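2026-04-16

Up before six, no coffee in the house. Bus late. Got in and the left arm had lost its zero again, so first half hour gone on that before I could record anything. Hubert says it's the cable pulling at the wrist when the elbow goes out wide. Maybe. He said the same about the right one last month and it was a loose screw.

Target for the Kavix set is 3,455 folds. We were supposed to be past the halfway mark by now and we're not. I don't want to write the real number down here, it'll just sit and look at me.

Morning was shirts. All shirts. Twenty per batch, then upload, then check, then twenty more. Batch one fine. Batch two I had to throw out three — one where I let go too early and the hem slid, one where I sneezed (really, you can see both wrists jump in the playback), one where I just forgot what I was doing and stood there for ages. Munther says keep the hesitations in, the model should see someone stop and think. Hubert says pull them, they teach it to dawdle. They've been having this argument since Zunau and they'll be having it when I'm retired. I pulled them. Nobody asked.

Lunch at the desk, cheese roll, crumbs in the gloves. Have to remember to shake those out.

Munther wants more variety in how the shirts start out. He went through last week's episodes and says I drop them the same way every time, collar up and to the right, and the policy has learned my habit instead of learning shirts. Felt a bit told off. But he's right, I watched ten in a row and they could be the same clip. So new rule, from now on I throw the thing down with my eyes shut and live with whatever lands. First try it went on the floor. Second try, half on the floor.

Also there's the labels. Gaber (the annotation tool, still horrible) now wants every episode cut into steps, with a start and end for each: reach, pinch, lift, fold, release. Fine on paper. But when does a pinch end and a lift start? I put it where the cloth leaves the table. The evening person puts it where the fingers close. So we have two sets that don't agree and it'll all get averaged into mush. Wrote to Flaritz about it in the morning, they own the spec, no answer. Will write agian tomorrow. If they pick the evening version I've got days of relabeling and I will not be nice about it.

Shoulders bad. The left one clicks when I reach up for a cup now. Should do the stretches.

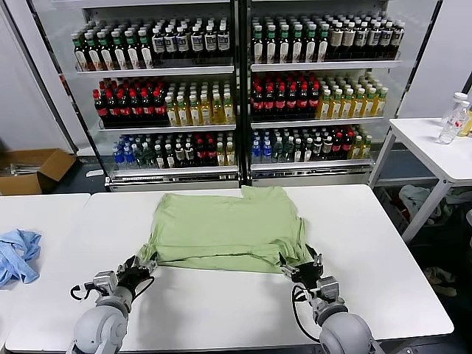
Bottom fold is the one that eats the time. Sleeves are quick, I can do sleeves half asleep, but the hem has to be caught at both ends and pulled even or the crease goes off at a slant and then the next fold is worse. The pale green shirt is the best for learning it on, both hands on the lower corners, same height, pull till it goes tight between them, and the crease shows up well against the white table. You still get soft wrinkles along the fold but those don't matter, Munther says leave them. What matters is the grip. Index finger on the right hand keeps wanting to go straight through to the second layer and I only find out when I let go and everything comes with it.

Did the green one over and over after that, then switched to a dark one, which was awful, can't see the edge at all in the headset. Asked Hubert if we could turn the lights up. He said that would make it a different dataset. OK then.

Last upload stuck at the end and I sat there with my coat on watching the bar. Went through on the third go. Home after eight, soup, too tired to read.

May schedule came while I was eating. They've got me on towels. Towels have no collar, no sleeves, no front or back, so should be easy, but Munther says the thick ones slip right out of the fingers. Ask him which gloves he used. And buy cofee.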